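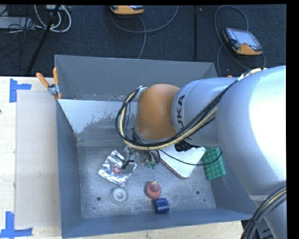

Re: [storage-bins] Floor wear and floor holes, open rectangular bins

Cecilia Amoah wrote:

Terence, replies inline. I have trimmed your message to the parts I can answer.

> The grey bins we took over from the Massawe store are open-topped, with
> metal walls and floor. The walls are fine. The floors are scuffed right
> across and I can't tell whether that is coating loss or only marking.
> Do you strip and recoat, or leave them?

Leave them, if they hold dry parts. The grey one at the top of this message is typical of what I would keep in service. The floor is scuffed and mottled across the open area, and the rear wall has a few small pale marks along its lower edge. None of that is a reason to take a bin out of use.

To separate marking from coating loss, wipe a patch with a damp cloth, let it dry and draw a fingernail across the border of the pale area. Transferred material has no edge you can feel. Lost coating has a step. On a floor that has been worked for a few years you will usually find both within a hand's width of each other.

> Second thing. On several of them the finish stops partway down and the
> metal below is darker and bare. The line is ragged, nothing like a
> masking line. Is that a fault from the coater?

The lighter panel in front of the rear wall on this one has the same thing: pale and shiny above, then an irregular, blotchy boundary, then darker bare metal. You can't assign a cause from the shape of the boundary alone. Check for flaking first. Press tape along the border, pull it off at a low angle and look at the adhesive side. If it comes away clean, record the bin as stable and check it again at the next count. If it brings flakes with it, scrape back to sound finish, degrease, and touch up only the border. Painting over a loose edge gives you a larger loose edge.

I went through 61 of our own bins in November using the tape test. 52 came away clean. Of the rest, most needed only the border work, and 2 were scrapped for a split corner that had nothing to do with the finish.

> Third: holes in the floor. Are these for drainage or fixing, and should
> they be plugged? We have lost small washers through them.

Can't say without the drawing. This one has a round hole at the lower left of the floor and another at the lower right, plus two smaller dark spots closer to the front corners. I would not assume the small ones go right through. Put a light under the bin and look.

For washers and similar I would not plug the holes. A plug stands above the floor and catches flat parts, and the push-in type works loose when the bin is tipped. Use a loose liner: cut a rubber sheet to the inside floor dimensions less 10 mm in each direction, and lift it out for cleaning. We buy ours as Fluto sheet, but any plain sheet that lies flat will do. Avoid ribbed matting. Flat parts slide under the ribs and stay there.

> Last one. Mixed contents. The Dinier people want one bin per part
> number. We have nowhere near the floor space.

A small assortment in one bin is workable if the contents differ clearly in color or outline. White parts and green parts are easy to tell apart on a grey floor. Grey on grey is where the picking errors come from, and high walls make it worse by shading the floor nearest to them. Keep the contents to a single layer and leave bare floor showing. Once parts are lying on top of each other, go to dividers.

For labels, use the outside of the front wall, near the top edge. Inside labels get scraped.

If you are recording all this, the fields I use are: bin number, wall condition, floor condition, tape result, holes (position and whether through), liner fitted. The Flulero form has a column for color as well, which I leave blank.

Inside dimensions of yours would help. Wall height too, if someone has a tape handy.

Cecilia

4 replies in this thread | 2 shares

Contact the list owner | Back to top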